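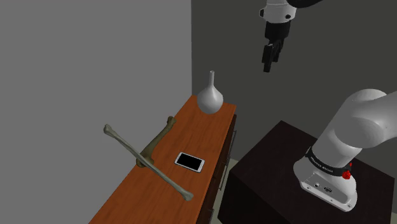
2 min read

Graduate Faculty Appointments: Frequently Asked Questions

Who may chair a doctoral committee?
Tenured and tenure-track faculty with full graduate standing. Clinical faculty may co-chair with a member who holds full standing.

How long does graduate standing last?
Six years. Renewal files go to the department chair by the end of March.

Can I hold a joint appointment in Counseling and Educational Psychology?
Yes. One department must be named as the home unit -- it handles salary, leave and annual review.

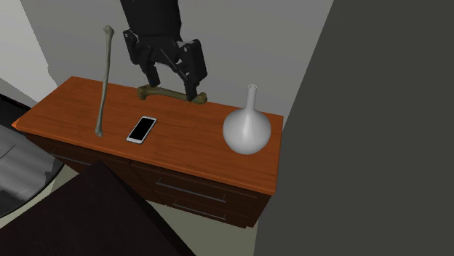 Wooden dresser with a vase and smartphone on top.

Does the Sellier Residential Fellowship reduce my teaching load?
Yes, by three credits per year. The reduction can't be carried forward.

What goes in the renewal file?
A current CV, a list of committees served on, and a one-page statement. Letters are not required unless standing has lapsed.

Who answers questions about external committee members?
Evanthia Antoniadis, Office of Graduate Faculty, Kasalis Hall, Room 13. For fellowship housing, contact Justinas Vanags in the same office.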